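**Retail publishing, unit 8: local store reporting**

A store blog covers openings, closures and changes of tenant within a fixed area. Define the area first. The Murness blog used in the seminar covers Folgate and Biltham only.

Sources, in order of weight:

- planning notices
- lease listings
- reader tips (need 2 further sources)

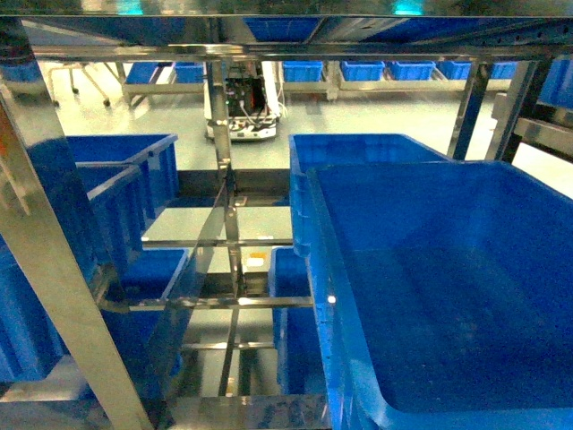
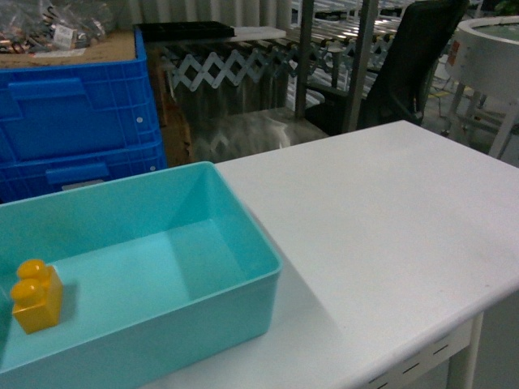
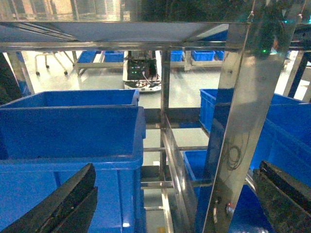 Posts on a closure run to 200 words at most. Draft one on the Mercado unit by March.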